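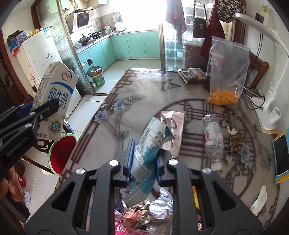
Item 2.1 — Table surface, waste and packaging.

Leltard Property Services
Kitchen and Dining Area Check, Form 298
Unit: Adden House, 715
Date: March 25, 2025
Type: Routine, occupied unit
Ratings: OK / Minor / Action

1. ACCESS AND FLOOR

1.1 Route from doorway to table clear — Minor
Basin of clothing and bags on the floor at the left side of the table. Move against the wall or empty it.

1.2 Items leaning or likely to slide — Minor
White plastic sheet leaning on the left chair. Store flat.

1.3 Containers on floor — Minor
Jug with green label beside the refrigerator. Contents not checked. If it holds cleaning product, relocate to a closed cabinet.

1.4 Shoes inside doorway — OK
Keep to one side of the opening.

2. TABLE

2.1 Free of waste — Action
Empty snack wrapper, flattened pink package, torn brown packet, strip of white paper, empty plastic bottle with cap on. Clear all. Bottle to recycling. The milk carton is marked 200ml; check whether it is empty before discarding.

2.2 Covering in sound condition — OK
Printed covering, lattice and flower pattern. Wipe down after clearing. Do not use abrasive pads on the glossy finish.

2.3 Open food sealed or put away — Minor
Chips are in a zip-lock bag, which is acceptable for short storage. Confirm the seal is pressed along its full length and move the bag to a cabinet overnight.

2.4 Electronics separated from food and drink — Action
Blue writing tablet is kept on the same surface as drinks and packets. Assign it a shelf.

3. ELECTRICAL

3.1 Power strip location — Action
White strip is on the tabletop with its cables tangled, on the same surface as a drink bottle. Relocate to the wall side, off the eating surface. Privier wall brackets are approved for this unit type (stock no. 3026).

3.2 Cable management — Action
Separate the cables, remove any not in use, and tie the remainder. Do not coil under load.

3.3 Wall socket panel — Minor
Black adapter fitted, cords hanging above the lamp arm. Check that the adapter seats fully and that no cord rests on the lamp when lit.

3.4 Socket load — not tested
Defer to the Kravets electrical visit in July.

4. REFRIGERATOR

4.1 Top surface — Action
Drawer organizer, boxes and a cloth bundle stored on top. Remove the cloth first. Light items may stay if they are set back from the front edge. Unit standard is 100 mm clearance at the rear; not measured on this visit.

4.2 Energy label present — OK

4.3 Stickers — OK
Decorative only. Keep off the door seals.

5. SEATING

5.1 Chairs — OK by sight
Dark wood, carved back on the left one. Joints to be load tested with the July visit.

RESULT
Five Action items: 2.1, 2.4, 3.1, 3.2, 4.1. Complete 3.1 before 3.2, as the cable runs will change once the strip is moved.
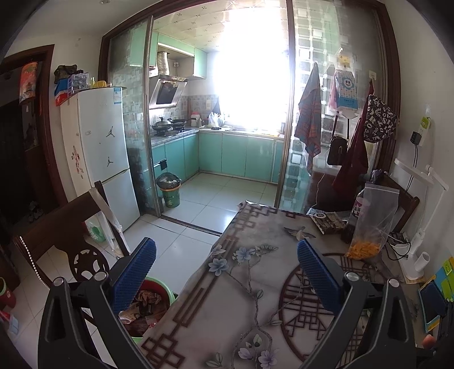

Items 1.1 and 1.2 can be closed together with the table work. The occupant may close Minor items without a revisit by returning the signed slip. Action items stay open until seen by an inspector.

Form 298 supersedes the earlier dining area sheet. Retain one copy in the unit file.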